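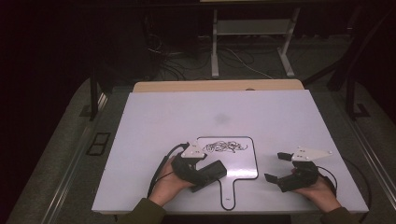 Julián Tejada complained in the first week that he had never once been taught to wipe a board, and that he had been marked down for doing it badly. He had a point. Most of us pick up the habit by watching a teacher in a hurry, and the teacher in a hurry rubs in circles.

Chapter 3
Writing Surfaces and Erasers

In this chapter you will look at how dry-erase ink sits on a surface, what an eraser does to it, and how to keep a small board in good order. You will need a hand-held board, a marker, and a block eraser. The exercises start on page 38.

Dry-erase ink is made of color, a solvent, and a release agent. The solvent evaporates and leaves the color on top of the surface. Because the color does not soak in, a light rub lifts it.
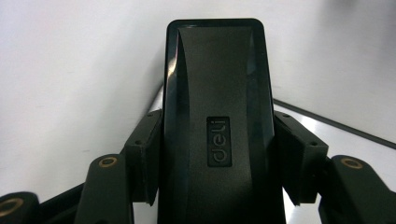

The wiping face of an eraser is usually felt or a dense foam. It picks up dry color and holds it. After many uses the face fills up, and from then on it spreads color as fast as it collects it. At the Turnlow workshop, erasers are brushed out after every 50 boards and washed at the end of August.

Surfaces differ too. Melamine is cheap and stains early. Painted steel lasts longer. Porcelain on steel lasts longest, but it is heavy and seldom used for boards meant to be held in one hand.

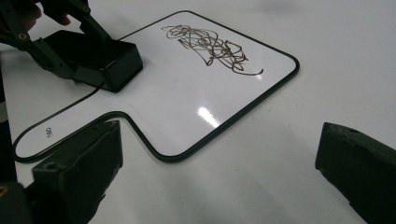

Where you begin a stroke matters more than how hard you press. Start on clean surface beside the mark and move across it in one direction, lifting the eraser at the end. With a tangle of loops and one long tail, an eraser set down just to the left can cross the thick part first and follow the tail out to its tip. Loops that overlap carry more ink than a single line, so expect to make a second pass there. Wipe the handle last.

Before going on, write your name on your board, wait one minute, and erase it in a single stroke. Note what is left.

Last updated: Jan 5, 2021
© Karam Textbooks | Contact | Back to top
2526 views | 3 comments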